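Sonntag, Juni

Ab neun am Rechner. Ziel für heute war der Zeitversatz zwischen Posenschätzung und Fingeröffnung im Prultier-Datensatz. Gestern abend noch den Verdacht notiert, dass der Versatz nicht konstant ist. Heute bestätigt.

Vorgehen: Öffnungsweite aus den Encoderwerten gegen die Öffnungsweite aus dem Bild korreliert, Fenster zu je 30 Sekunden, 50 Prozent Überlappung. Am Anfang einer Aufnahme liegt das Maximum bei zwei Bildern Verzug, gegen Ende wandert es bis zu 30 ms weiter. Das ist Uhrendrift, kein Puffereffekt. Der Logger stempelt die Encoderwerte beim Schreiben und nicht beim Empfang, das verschmiert zusätzlich. Ticket bei Stadlow angelegt (Stadlow ist unser Logger, für den Fall, dass ich das in zwei Jahren lese und ihn längst umbenannt habe).

Lineares Driftmodell eingebaut, Steigung und Achsenabschnitt pro Episode geschätzt, Huber-Verlust, weil einzelne Fenster ohne Fingerbewegung völligen Unsinn liefern. Fenster mit zu geringer Varianz der Öffnungsweite fliegen jetzt vorher raus. Schwelle von Hand gesetzt, gehört in die Konfiguration, steht im Moment noch im Code.

Mittags Suppe, danach Bettencourt.

Bettencourt (visuelle Odometrie) verliert weiterhin die Spur auf gemasertem Holz. Der Merkmalsextraktor findet dort genug Ecken, aber die Deskriptoren sind entlang der Maserung fast austauschbar. Die Zuordnung rutscht dann in Faserrichtung weg, der Reprojektionsfehler bleibt klein, und im Protokoll sieht alles gesund aus. Unangenehme Sorte Fehler. Blendflecken kommen dazu: Sie hängen an Lampe und Kamera und bewegen sich nicht mit dem Tisch mit. Der RANSAC hat sie in mehreren Episoden als Inlier behalten.

Drei Änderungen ausprobiert, jede einzeln:
Sättigungsmaske über der Tischfläche, mit Dilatation. Hilft deutlich.
Verhältnistest strenger. Hilft bei der Maserung, kostet aber so viele Punkte, dass die Initialisierung manchmal scheitert.
Inertialterm höher gewichtet. Glättet nur, der Schlupf bleibt drin. Wieder zurückgenommen.

Die Finger waren in der alten Maske zu knapp ausgeschnitten. Am Rand blieben Merkmale auf dem Kunststoff stehen, und die haben relativ zur Kamera natürlich fast keine Bewegung. Maske jetzt aus der Öffnungsweite berechnet und nicht mehr als festes Polygon. Dafür brauche ich wiederum den korrigierten Zeitstempel, also war die Reihenfolge heute zufällig richtig.

Vollständiger Lauf über 1040 Episoden seit 15 Uhr. Zwischendurch im Betrachter Einzelbilder der auffälligen Kandidaten angesehen. 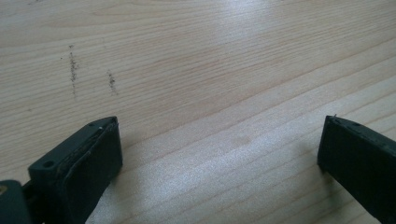
Lässt sich der Schlupf auch ohne externe Referenz erkennen?
Über den Vergleich mit der Inertialmessung: Wenn die visuelle Geschwindigkeit über mehrere Bilder in einer Richtung vom integrierten Beschleunigungssignal abweicht und der Reprojektionsfehler dabei klein bleibt, wird der Abschnitt markiert.

Bei dem Bild ist alles beisammen, was Bettencourt nicht mag: Maserung schräg durch, heller Reflex zwischen den beiden Fingern, sonst nur zwei kurze dunkle Schmutzspuren oben links. Mit der Sättigungsmaske fällt die Mitte weg. Die Spuren sind dann die brauchbarsten Punkte auf dem Tisch, weil sie sich von der Faserrichtung abheben. Als Testfall in die Regressionsliste übernommen.

Der Planer in Skondovthorpe wurde heute nicht angefasst. Dort steht noch aus, dass er die Kovarianz der Pose ignoriert und markierte Abschnitte behandelt wie alle anderen. Minimal wäre ein Flag im Nachrichtenformat, sauber wäre die volle Matrix. Tendenz Flag.

18:40, Lauf noch nicht durch. Speicherverbrauch steigt langsam, vermutlich hält der Cache die Masken fest. Morgen mit Profiler nachsehen, vorher die Varianzschwelle aus dem Code ziehen.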